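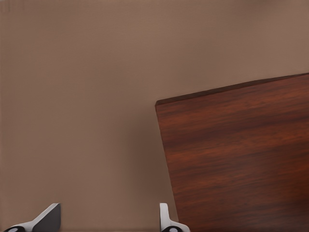

How do I get a musty smell out of an old cabinet?

Hilde Van Loon

I paid 49 dollars for one at a yard sale in Sorkham and my sweaters now smell like a basement. Baking soda did nothing! Any ideas?

Peeters
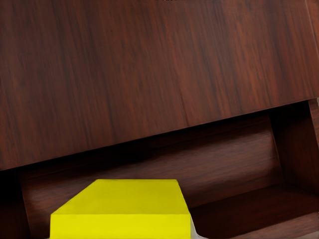

Baking soda is slow, so give it two weeks. I'd also wipe the inside with white vinegar and leave it open in July heat. If yours has a polished finish like that dark reddish-brown panel, keep the vinegar off the shiny side (I learned on my aunt's dresser, oops).
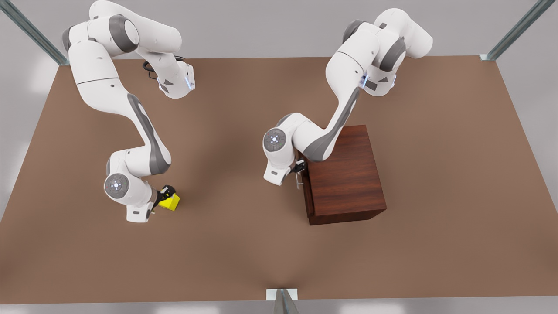

Then put your sweaters back a few at a time and sniff as you go.

mavedport24

shellac the inside. worked for me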